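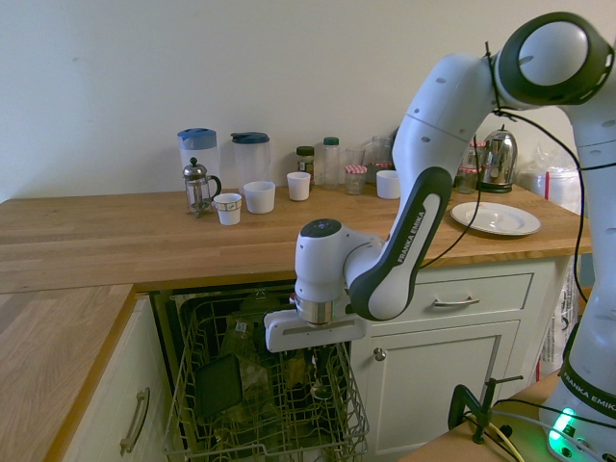
The lower rack pulled out, with glasses in the center and a dark square piece standing at the left.

In Defense of the Lower Rack
By Pylyp Antoniuk

Every family I know has one rule about the dishwasher, and it is always the same: glasses go up, plates go down. I learned it from my mother-in-law when I came to live in Flurkville, and I obeyed it for six years. Now I want to argue against it.

My objection is a simple one. The rule was made for a house where there are many plates. In our house we drink more than we eat. By four in the afternoon in July there are glasses on the counter, on the windowsill, beside the bath. The upper rack is full and the lower rack holds two plates and a pot lid. Then somebody starts the machine half empty, and the remaining glasses wait until tomorrow. I find this much worse than a glass standing in the wrong place.

People tell me that glasses will break below. Some will, I admit it. Thin ones with a long stem I wash by hand, and anything of light plastic should stay on top, where it is farther from the heat in many machines. But a plain thick tumbler, set firmly between the tines and not touching its neighbor, has come out whole from our lower rack every time. Read the booklet of your own machine before you trust me.

What I do ask is some order. Flat things should stand upright at one side, so the water can reach the rest. Glasses should be together, mouth down, a little tilted. I also pull the rack all the way out when I load it. My wife's cousin in Kemer pushes things in through a gap of one hand, and she has chipped more cups than all my bad ideas together.

There is one more point, and it is about peace in the house. For years I took out what my son had put in and arranged it again, in front of him. He stopped loading. I would have stopped also. A boy of fourteen does not need a father who corrects a tumbler.

So I leave it as he puts it, unless it blocks the spray arm. Last evening he put a salad bowl over three spoons. I moved the bowl, but I waited until he was upstairs.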